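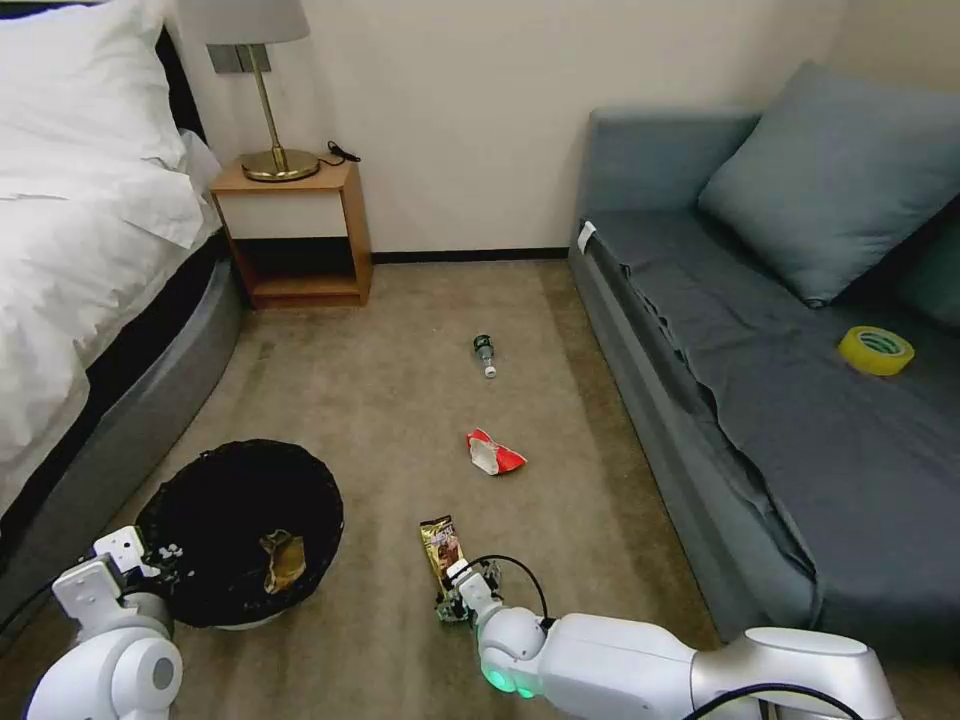 泥炭湿地の水を抜くと、何が起きるのですか。

水に浸かっていた植物の遺骸が空気に触れて分解が進み、長い時間をかけて土の中にたまった炭素が二酸化炭素として大気に出ていきます。同時に地面が沈み、湿地に特有のミズゴケや食虫植物、トンボ類の生息場所も減っていきます。

02/01/2019
Wemance 広報担当

Wemanceは、Brurncombe湿原において、排水溝の閉塞による泥炭湿地の再生事業を開始します。対象となるのは湿原北側の30ヘクタール超で、かつて放牧地として利用するために排水溝が掘られ、乾燥が進んでいる区域です。事業期間は5年を予定しています。現地での調査と水位の観測はWimuraが担当します。

■ 事業の背景

泥炭湿地は、枯れた植物が水中で十分に分解されないまま積み重なってできた土地です。森林に比べて目立たず、利用価値の低い土地として扱われてきた経緯があり、多くの場所で排水、採掘、植林が行われてきました。Brurncombe湿原でも北側の斜面に沿って排水溝が掘られ、放牧が行われなくなった後も溝はそのまま残されています。

昨年の踏査では、溝の周辺で泥炭の表面がひび割れ、ヘザーやイネ科の草が優占している箇所が確認されました。溝から離れた低い場所にはミズゴケの群落が残っていますが、夏の終わりには水位が大きく下がり、9月の調査では群落の縁が白く乾いている状態が見られました。溝の底が削られて深くなっている区間もあり、大雨の後には泥炭を含んだ茶色い水が下流の小川に流れ込んでいます。

■ 事業の内容

初年度は、主要な排水溝13本を対象に堰を設置します。堰には現地で採取した泥炭を用い、溝の幅が広い区間や流れの速い区間では木製の板を併用します。重機は接地圧の低いものに限り、走行する経路をあらかじめ定めて、残存するミズゴケ群落には立ち入りません。鳥類の繁殖期にあたる春から夏にかけては、堰の設置作業を行いません。

2年目以降は、水位の回復状況を見ながら、裸地となっている箇所へのミズゴケの移植を行います。移植に用いる株は湿原内の群落から少量ずつ採取し、外部からの持ち込みは行いません。溝の周囲に侵入した若木については、地上部を手作業で伐採し、根は掘り起こさずに残します。

水位の観測は「Mai」と呼ぶ観測網によって行います。Maiは湿原内に設けた45か所の観測井からなり、うち一部は堰を設けない比較区に置かれます。各観測井では地表から水面までの深さを記録し、季節ごとに集計します。植生については固定した調査枠を用い、毎年同じ時期に種類と被度を記録します。結果は年に1回、報告書としてまとめ、観測値の一覧とあわせて公開する予定です。
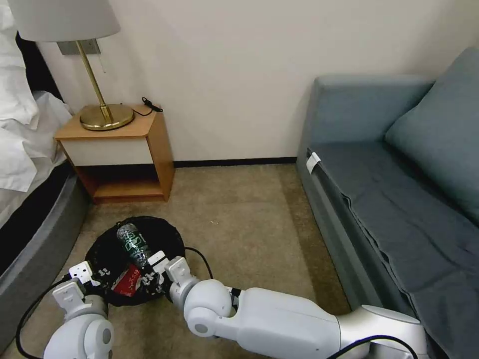 Wimuraによれば、堰を設けた直後に水位が上がっても、それだけで湿地が戻ったとは言えず、乾燥した夏を何度か越えてミズゴケが広がるかどうかを見る必要があるとのことです。また、比較区の値がなければ雨の多い年の影響と堰の効果を区別できないため、観測井の配置には時間をかけたと説明しています。

■ 近隣の土地と利用者への影響

堰によって上昇した水位が隣接する牧草地に及ばないよう、事業区域の境界に沿った排水溝は閉塞の対象から除外しています。境界付近の観測井で想定を超える水位の上昇が認められた場合は、該当する堰の高さを下げるか、撤去します。

湿原を横切る遊歩道は、工事期間中も原則として通行できます。ただし、資材の搬入を行う日は北側の入口を閉鎖し、東側の入口への迂回をお願いします。閉鎖の日程は各入口の掲示板でお知らせします。水位の上昇に伴い、遊歩道の低い区間では足元がぬかるむことが予想されます。該当区間には順次木道を設けますが、完成までの間は長靴の着用をお勧めします。

犬を連れて入る場合は、これまでと同様に引き綱をお使いください。堰の上は表面が軟らかく、人が乗ると崩れるおそれがありますので、渡らないようお願いします。

■ 期待される効果と留意点

本事業では、泥炭の乾燥を抑えて二酸化炭素の排出を減らすこと、および下流への泥炭の流出を減らすことを主な目的としています。水位が上がった泥炭地では、二酸化炭素の排出が減る一方、初期にメタンの放出が増える場合があることが知られています。このため、排出量の変化については事業期間の途中で削減量を公表することはせず、最終年度に全期間の観測結果をもとに評価します。本事業から炭素クレジットを発行する計画はありません。

■ 今後の予定

現在は、溝ごとの断面測量と資材の置き場所の確認を進めています。堰の設置は繁殖期が終わった後、9月に開始します。着工に先立ち、Brurncombeの集会所で地元の方を対象とした説明会を開催します。説明会では事業区域の地図、堰の構造図、Maiの観測井の位置図を配布し、井戸水や牧草地への影響に関するご質問をお受けします。事前の申し込みは不要です。

本件に関する資料をご希望の方は、Wemance広報担当までご連絡ください。現地取材については、植生保護のため一度に立ち入ることのできる人数を制限していますので、希望日を添えて事前にお申し込みください。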